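Thread: Wrist camera with parallel gripper – controller board choice

hanne_o
Posted 23/04/2021

Moving this out of the general grippers thread, as it was getting buried. I have a small arm with a two-finger gripper and a camera at the wrist, and I am trying to decide between two controller boards. One is the Zavia, which reads motor current and backs off when it hits a limit. The other is the Vulel, which only does position. You give it a width and it goes there.

I have been running soft things first, mostly kitchen sponges. Stacking a small one on a larger one sounds easy, but the foam gives a lot and the gripper has to decide when it has hold of something. On the Zavia I set the current limit to 115 mA for foam. Anything under that and it let go on the way up. On the Vulel I measured the sponge with a ruler and typed in a width a bit smaller.
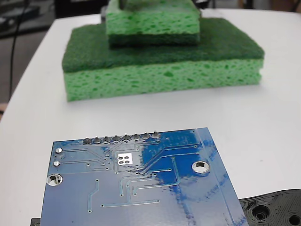

tawfik_r
115 is too low if you plan to pick up anything heavier with the same profile. I ran mine at 300 for everything and foam came out fine. It squashes, then it springs back. I don't see the point in tuning per object at this stage.

hanne_o
It springs back after you release it, yes. But while it is squashed the top one is a different height, and my place position is off by that much. At 300 the upper sponge came down crooked more often than at 115. I can send the logs.

nabila.n
Agree with Hanne on this one. The other thing with a high limit is fingertip wear. We use the Amrani silicone pads and at a high setting they started to peel at the corners. At a lower setting the same set lasted over 2,000 cycles before I swapped them.

tawfik_r
Peeling sounds like glue. Mine are held with a screw and I have no peeling. But fine, I take the point about height. Did you try the same stack with the Vulel or just measure for it?

hanne_o
Tried it. It was more repeatable than the Zavia as long as the sponge was the one I measured. A different sponge from the same pack was thicker and it pushed the stack sideways. So I would call it better on known parts and worse on anything that varies.

bellamy_rb
What about thin stuff? Foam is the friendly case. My work is mostly leads and small connectors, and that is where my current sensing fell apart. A wire doesn't push back enough for the controller to see it over the friction in the gears. I ended up closing to a fixed width and checking with the camera.

hanne_o
Wire was next on my list and I have now done two evenings of it. I agree about the friction. With the Zavia at the foam setting I could not tell from the current trace if there was a wire between the fingers or not. Both traces looked the same to me.

So for wire I have gone over to looking. A loop of bare metal at the end of a red lead is a good test piece for the camera – the red part is easy to segment against a white table, and the bare loop is not. It is bright, the table is bright, and the threshold that finds one usually takes in some of the other.
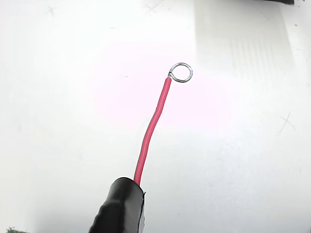 I fixed most of that with exposure. On auto the camera kept hunting every time the arm moved, so I locked it at 1,000 microseconds and turned the gain down. After that the edge of a loop was steady enough to fit a circle to. Shiny circuit boards are still a problem with the same settings, and I have not found a value that suits both.

bellamy_rb
Try a polarizer before you go further with exposure. It won't do much for bare metal but it helped me a lot with the glare off solder mask.

nabila.n
Seconding the polarizer. You lose some light, so your locked exposure will need to go up again.

tawfik_r
Or move the lamp. It costs nothing. I had mine straight overhead for months and a low angle from one side fixed it.

hanne_o
Low angle gave me long shadows from the fingers, so I would rather try the filter. Is the Vitidix driver still the one people use for setting gain over USB? The version I have is from March and it forgets the value on every restart.

nabila.n
Yes, still that one. Set gain after you open the stream. If you set it before, it gets overwritten.

hanne_o
OK, that worked. For now I am keeping the Zavia on the arm, with the current limit for foam and fixed width plus camera for wire. I will post the sponge logs tonight if anyone wants to compare them with their own.

tawfik_r
Please do. I still think 300 is fine, but I'll rerun mine at 115 and see.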